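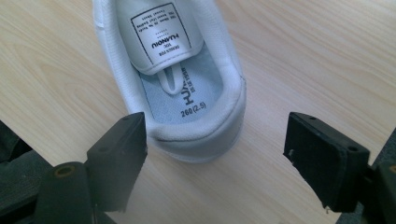

Ulon Shoe Listings

Ulon is a set of 784 short texts from secondhand shoe listings, with labels for size, color, condition and type of closure. We put it together to test search in small resale shops, where sellers write whatever they like and buyers type something else.

Contents

listings.csv – one listing per row, with an id, the text and the labels
sizes.csv – conversion table for EU, UK and US sizes
notes.txt – labeling rules

Of the listings, 607 are in English. The rest are in Dutch and have not been translated.

Labeling

Griet Kramer and Kristof Segers labeled every row separately. Where they disagreed, Veerle Schouten picked the final label. Condition caused the most trouble. "Worn twice" and "like new" both went under good, and anything that mentions a repair went under fair – even when the seller calls the repair invisible.

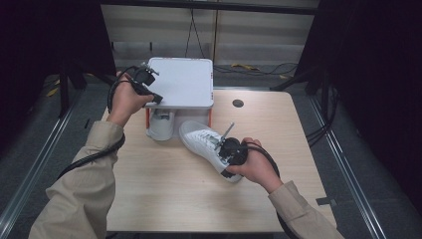 Color follows the seller's own word where there is one. Off-white, cream and ecru are kept apart in the color column and merged in color_simple.

Known problems

Children's sizes are often missing.
Some sellers give a size without saying which system it is. These rows have size_system set to unknown.
Four rows describe two pairs at once.

Changes

March: fixed the half sizes in sizes.csv. Thanks to Nam-gil Heo for the report.

Contact

Send corrections to Hilde Vandenberghe and include the row id.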